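June 21, 2018

Day two of the Great Modernization at Holbridge, and I have been told twice to be curious. The first time was by email, from upstairs. The second was by a laminated sign over the time clock, which is new, and which is also the only thing over there that has been cleaned since I was hired.

So, for the record, what has changed.

The packing line. The Skukard sorter got switched on yesterday at seven and has been eating boxes ever since. It reads the label, thinks for a second, and shoves the box down one of the chutes. I used to do that. I did it for six years and had opinions about it – which chute jams when it's humid, which customers lie about the weight. The sorter has no opinions. It did 3,020 boxes yesterday, according to the screen they hung up so we could all be impressed, and it jammed on the humid chute at two in the afternoon exactly like I said it would. I was sent in with the broom handle. I was curious the whole time.

My title. I'm now a "flow associate." Pay is the same. I asked if flow associates get chairs and was told that's a good question.

The noise. I didn't expect to mind this one. The old line was loud but you could talk over it, because it went in waves, and there was always a lull after the Kozłowski pallets came through. You could get a whole story told in that lull. The sorter makes one steady hum with a slap in it, all day, no lull. At lunch I noticed we were all still shouting. Then we noticed it together and went quiet and ate.

The break. It used to be that you went when your side of the line was clear. Now the schedule comes out of the Lekent tablet, which says who goes and for how long, and buzzes when you're due back. Mine buzzed while I was in the restroom. I said "coming" to it. Out loud.

After lunch they moved me over to tableware for the rest of the shift, and I'll be there until August at least. Tableware is where returns come back to be looked over, wiped and put up for sale again. Plates, mostly. The company would like a robot to do this as well, only a plate turns out to be a harder customer than a box. A box doesn't care which side you grab. So they're teaching it, and the teaching is done by us, with a pair of grippers you hold like oversized salad tongs. You pick up the plate with them and turn it over and set it down, and all of that gets saved somewhere, and eventually (they say) a robot will pick up plates the way I do. I feel I should warn it about my wrists.

I was terrible for the first hour. Your hands know how to hold a plate. Your hands inside a gripper know nothing, they're back in kindergarten. I squeezed too hard, I squeezed too soft, I got one standing up on its edge and was so pleased that I forgot what came next. There's a woman on second shift who can do it while carrying on a full conversation about her divorce. She says to stop looking at the fingers and look at the rim. I tried it and it's true, and I'm annoyed that it's true.

The quota over there is 189 a shift. I got nowhere near it. The supervisor said the first day doesn't count and then wrote something down.

What bothers me, if I'm going to be fair about it, is that I kind of liked it. It's slow. You have to pay attention to the thing in front of you, and I haven't had to do that on the line since I stopped being new. My shoulders hurt in a different place than usual, which I'm calling variety. I know perfectly well what I'm doing, I'm training my replacement's replacement, and I stood there all afternoon trying to do it nicely. My mother would say that's how she raised me. My union rep would say something else.

Copying down the plate routine so I don't have to ask again tomorrow:

1. Get the plate off the table with both grippers. Don't drag it.

2. Bring it upright, pattern toward you. One gripper at the side, the other down low against the edge, and look at the rim.
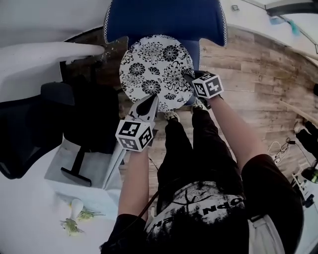

3. Turn it to see the back. Chips hide on the foot ring.

4. Lay it down flat. Let go with the left first, then the right. I keep doing it the other way around and it rocks.

5. Hands down, breathe, next one.

Need to bring: the other insoles, something with actual protein in it, and the hand cream, if the kid hasn't used it all on the dog. Also ask payroll whether "flow associate" comes with up to 2 personal days like the old title did, or if those flowed somewhere too.

Bus was late. Ate standing up at the counter, and picked up my plate by the rim with two fingers like it was made of eggs. Put it in the sink. Going to bed.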